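Reordenar la encimera: notas de septiembre

La tabla de cortar pasa a ser la zona de trabajo y los electrodomésticos quedan en la línea del fondo.
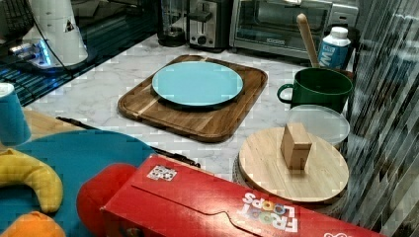
El criterio es la frecuencia de uso. La tostadora y el horno pequeño comparten pared y enchufes, así que no conviene encenderlos a la vez - el circuito de la cocina es antiguo. Dejo 21 cm libres delante de ambos para abrir la puerta sin mover nada.

El plato se queda sobre la tabla y la taza verde a su derecha. Pendiente: medir el estante que me recomendó Genowefa y decidir si la batidora baja al armario.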